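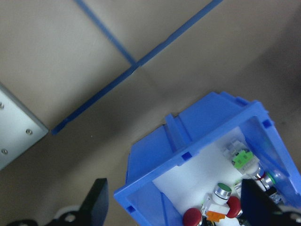

I grew up thinking that lower-league football was something that happened to other people's towns. Ours had a team, sure, but it played in a field behind a tire shop, and my father only went because the parking was free and the coffee was better than at home. So it's a bit funny that I have now given up eleven Saturdays' worth of sleep, gas money and good shoes to follow Kiltstead, a club most people in my own state couldn't find on a map.

It began with a bus. I was supposed to be writing about a new stadium in Hustmont, a big shiny bowl with heated seats and a restaurant that does a tasting menu at halftime, and I got on the wrong one. By the time I noticed, we were climbing through wet hills and the guy across the aisle was wearing a brown and yellow scarf and eating a boiled egg. I asked him where we were going. "Away end," he said, and offered me the salt.

Kiltstead lost that afternoon, 4-0. It rained the whole time and their goalkeeper got booked for arguing with a ball boy. I had a wonderful day!

If you've never stood on a terrace at this level, the first thing you notice is how much you can hear. At the big grounds the players might as well be on television. At Kiltstead you hear the center back telling his left back exactly what he thinks of him, and you hear the left back's reply, and then you hear the left back's mother (she's usually by the corner flag) join in on his side. You hear the ball too. A properly struck ball on a cold day makes a flat, heavy slap that I could listen to all winter.

The ground holds 1380 people, or so it says on the safety certificate taped up by the turnstile, and I've never seen it full. There's one proper stand with a roof. The opposite side is a grass bank, which is lovely in August and a mudslide by November. Behind the north goal there's a wall, then a lane, then somebody's vegetable patch, and when a shot goes over there the match waits while a kid climbs after it. They used to keep two spare balls. They keep five now, after an incident with a greenhouse.

On the field, I should say, they're not hopeless. The manager likes a back three and wants his wing backs high, which works nicely until the other team notices the space behind them. Most teams notice by the half hour. The striker is a big, patient guy who lays bricks during the week and holds the ball up as if he's got all day, and next to him they play a tiny winger who runs at people until they fall over or he does. When it clicks, it's gorgeous. I saw them put together a move against Saron in March, eleven passes starting from their own goal kick, that ended with the winger hitting the post from two yards out. The entire bank groaned and then clapped. Where else do you get clapped for that?

Saron is the big one, by the way. The two towns sit on either side of the same river and haven't agreed on anything since the bridge was paid for. I'd been warned about the derby, and I turned up expecting something nasty. What I got was a long, good-natured exchange of songs about each other's water supply, then a match so fierce that both captains needed stitches.

Let me tell you about the end of that one, as I've been telling everybody else. Saron went up early on a deflection. Kiltstead pushed and pushed and got nothing, and by the second half the light was going and the wing backs had simply moved in up front. Then in the 96th minute, with their goalkeeper up for a corner – yes, the same one who fights with ball boys – the ball came in flat and horrible at knee height, bounced off a shin, came off a second shin and rolled over the line like it was looking for its keys. One-all. I hugged a man I'd never spoken to. He lifted me off the ground, and I'm not small.

There is money trouble, of course. There always is down here. The shirt sponsor, a local heating firm called Bang, pays for the kit and the away coach, and the club puts BANG across the chest in letters so large that opposing fans shout it every time a Kiltstead player misses. (They shout it a lot.) The floodlights need replacing. The squad is down to 26 names on paper, and a few of those are there out of politeness. A player who gets really good leaves for Hustmont, and people talk about it with a sort of grumpy pride, the way you'd talk about a nephew who moved to the city.

I did finally make it to Hustmont, for what it's worth. The seats are warm. The pitch looks like it was ironed. The home side won 3-1 and played some clever stuff through midfield, and the sound system played a song after every goal so that we'd know to be happy. I can't complain about any of it, and the short rib was excellent. But I kept checking my phone for the Kiltstead score, and my neighbor, who'd paid a lot for his seat, asked me very kindly if somebody was ill.

They finished two places above the drop. I bought the scarf on the last day of the season, brown and yellow, made of something that itches like crazy. The egg man approved. He says the away game at Saron is usually in early fall and that the coach leaves at eight in the morning, and I should bring my own salt.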